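Raíssa Paiva doesn't want to talk about the reissue. She says so before the coffee arrives, then talks about it for the better part of an hour.

The record is Zurkcombe, the second album by Astovano, the doom band she has played bass in since she was 22. It comes out again in August as a double LP with four live tracks, a remix of the single and a booklet. The label, Caseck, is calling it the definitive edition. I asked her what was wrong with the first one.

"Nothing was wrong with it," she said. "It sold out, and that's what was wrong with it. You can't sell somebody a record that's sold out."

I have a fair number of definitive editions at home, including two of the same album, so I came to this one with my arms folded. The pitch from Caseck leans hard on the words "restored from the original tapes." Paiva snorted at that. The album was recorded onto a computer in a rented hall outside town, over 10 nights, and the only tape involved was holding the snare stand together.

"I rang them and said, what tapes? They said it was a figure of speech. I said it's on the sticker, mate. It's still on the sticker."

So what do you get for your money? I've heard the new master on decent speakers and on bad headphones. The guitars are louder. The cymbals, which used to sit well back and hiss away like rain on a tin roof, are now right up your nose. The bass is clearer, and I'll give them that, although on the long closing track I'm not convinced clearer is what anybody wanted. The murk was half the appeal.

Paiva is more forgiving. "I can hear what I played, which is nice for me. I can also hear where I stuffed it up in the third verse, which is less nice. On the old one you'd never know."

Did she ask them to fix it?

"They offered. I said leave it. If you start fixing things you end up with a different record and you've put the same name on the front."

The live tracks come from one show on the band's last tour, played to 301 people by the venue's count. The press release describes the crowd as "thousands strong." I put this to her and she laughed for a good while. She thinks whoever wrote it may have added up the whole tour, and that even then they'd have needed to count the bar staff.

As it happens, the live tracks are the best reason to own the thing. The band plays slower than on the album, slow enough that there are moments when you wonder if somebody has wandered off. The drummer drags behind the beat and everyone else simply waits for him. There's a version of "Caron" that goes for more than twice its studio length and earns most of it. I'd have paid for those four songs by themselves, and I said as much.

"So would everyone," said Paiva. "That's why they're not by themselves."

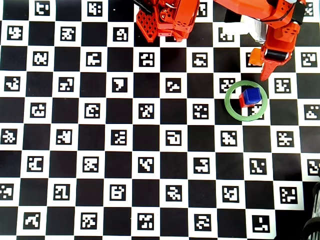
She doesn't blame Caseck, or not entirely. A small label has to keep the lights on, and the old catalogue is what sells. New Astovano songs exist, around 56 minutes of them by her reckoning, in various stages of being argued over. The label would like to see how the reissue goes first. She has heard that sort of sentence before and doesn't put much weight on it.

"They said the same thing about the T-shirts. See how the shirts go. The shirts went great. Then it was, let's do more shirts."

I asked whether she worries that the band is turning into its own tribute act, playing the second album front to back every couple of years until the knees give out. It was a rude question and she took it well enough. She said the set on the coming tour will be the whole of Zurkcombe, in order, because that's what the promoters booked, and then two of the new ones at the end whether anybody likes it or not.

"People go to the bar in the new ones. I've watched them do it. Fine. We'll play them louder."

Her own copy of the original pressing is scratched to bits. Caseck is sending her the new one, she said, though she'd had to ask twice, and they wanted to know if she'd mind covering the postage.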